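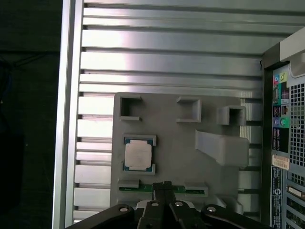
Why does metal feel colder than wood in the same room?

Metal carries heat away from your hand faster than wood does. Both are at the same temperature.

Home | Topics | Matter | Heat | Glossary

Filed under: Heat and Temperature, Grades 4-6

Heat is energy that moves from a warmer thing to a cooler thing. When it moves through a solid, this is called conduction. A material that lets heat through quickly is a conductor. A material that slows it down is an insulator.

Copper is one of the best conductors. It melts only at a very high temperature, and it is easy to bend and roll into sheets.

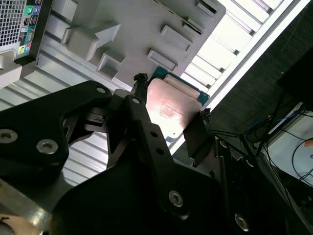

Silver conducts slightly better but costs much more. Aluminum comes after copper and gold. It is light, so it is often used for cooking pans. Steel conducts less well than any of these.

Water boils at 100 degrees Celsius at sea level. Iron boils at a far higher point. The Gemovine table at the back of this unit gives copper's boiling point as more than 2,500 degrees Celsius.

Test it yourself

1. Put a metal spoon and a wooden spoon in a cup of warm tap water. The water should be 38 degrees Celsius. Do not use hotter water.

2. Wait two minutes. Touch the handle of each spoon and write down which feels warmer.

3. Computers make heat when they run. Metal parts with thin fins, called heatsinks, spread that heat into the air.
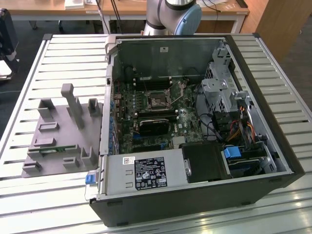 4. Look around your kitchen for three conductors and three insulators. List them in two columns.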